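Relatório de Projeto – Arrumação de Louça em Copas Partilhadas

Unidade curricular: Projeto Integrado de Design de Equipamento
Autoria: Ekua Akpalu, Xuân Tiêu e Ilídio Barreto
Orientação: Florencio Campos
Data de entrega: 2021-08-25

1. Enquadramento

O presente relatório descreve o trabalho desenvolvido pelo grupo sobre a arrumação de canecas em copas de utilização coletiva. O ponto de partida foi a copa da residência Storkholm, que serve 163 residentes e dispõe de uma única bancada junto ao lava-louça. As canecas são guardadas em armários altos, empilhadas, e a quebra de asas constitui a principal queixa registada pela administração.

Pretendeu-se estudar suportes de bancada que permitam guardar as canecas à vista e voltadas para baixo, sem ocupação excessiva da superfície de trabalho. Ficaram excluídas do âmbito as soluções de fixação à parede, por não serem autorizadas pelo regulamento do edifício.

2. Metodologia

O levantamento decorreu em junho e incluiu entrevistas a residentes, conduzidas por Afia Aryee, colaboradora externa do projeto. Seguiu-se a análise de suportes disponíveis no comércio, agrupados em duas famílias: os suportes de arame, com base assente na bancada, e as árvores de canecas, com base redonda e haste vertical. O orçamento atribuído à aquisição de material não permitiu testar todos os modelos identificados, pelo que a seleção recaiu sobre peças de construção simples e de fácil limpeza.

Os ensaios realizaram-se sobre um tampo branco e plano. Foram utilizadas canecas de superfície canelada e canecas lisas, para comparar a facilidade de preensão e o modo como cada forma assenta no suporte.
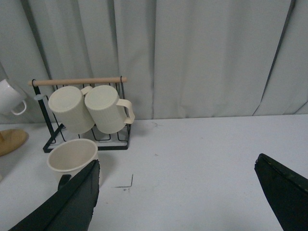
Figura 1 – Suporte de arame preto com travessa de madeira clara e canecas caneladas de cor creme, duas das quais invertidas.

3. Resultados

O suporte de arame revelou-se adequado à arrumação de canecas invertidas. A posição das asas mostrou-se determinante: quando duas canecas ficam lado a lado, a orientação de uma asa para o interior reduz o espaço livre e dificulta a retirada da peça vizinha. Recomenda-se, por isso, que as asas fiquem voltadas para o exterior sempre que o suporte o permita.

A árvore de canecas ocupa menos bancada – vantagem relevante em copas estreitas –, mas exige maior atenção ao equilíbrio. Com carga apenas de um lado, o conjunto tornou-se instável nos ensaios efetuados. As canecas lisas, mais pesadas, acentuaram este comportamento.

Quanto à limpeza, as uniões entre o arame e a madeira são os pontos em que a sujidade mais facilmente se acumula. O grupo considera preferível uma travessa amovível.

4. Limitações e trabalho futuro

Os ensaios não abrangeram a utilização prolongada, nem foi possível avaliar o desgaste da madeira em contacto frequente com água. A proposta de suporte elaborada pelo grupo, designada Jollia, encontra-se em fase de desenho e prevê uma base de arame mais larga, com a travessa desmontável. A construção do primeiro protótipo ficará a cargo de Ilídio Barreto, nas oficinas da escola. Os desenhos técnicos e as transcrições das entrevistas constam dos anexos A e B.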